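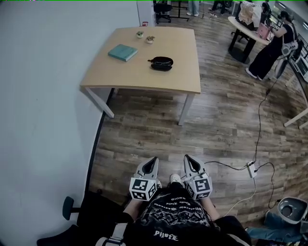

Ticket 1368 was opened by the Dasisine facilities desk to establish whether the Wetik unit may be assigned the end-of-day tidying of shared rooms. The request covers three chores: clearing tabletops, closing and shelving small personal items, and picking up clothing from the floor. The tabletop portion is the more advanced. A hardcover book lying flat and a pair of potted plants are within the range of objects the unit has been trained to handle, but an open glasses case with the eyeglasses still inside remains a difficulty, as the lid must be closed without shifting the contents. Folded denim beside a trash bin presents a separate problem — the unit must decide whether the clothes are to be kept or discarded.

July 8, 2026
By Vilho Rissanen
Filed under: Service Desk / Automation / Household Tasks

Status: Open, pending vendor response

Reported behavior: In 197 attempts at closing a glasses case, the unit completed 20 without assistance. In most of the remainder it pressed the lid before the hinge was aligned and then stopped with a grip fault. Book handling was satisfactory throughout.

Steps taken: Grip force was reduced and the Xaba control software was returned to the February release. The fault continued at a lower rate. Power cables on the floor were added to the list of items the unit must not touch.

Vendor reply: Vanura advises that roughly 670 further demonstrations by human operators will be required before the lid task can be reassessed. No date has been given.

Interim instruction: Staff will continue to put away eyewear and clothing by hand. The unit may be scheduled for books only, with an attendant present. Requests for wider use should be added to this ticket and will be reviewed once the retrained model has been installed.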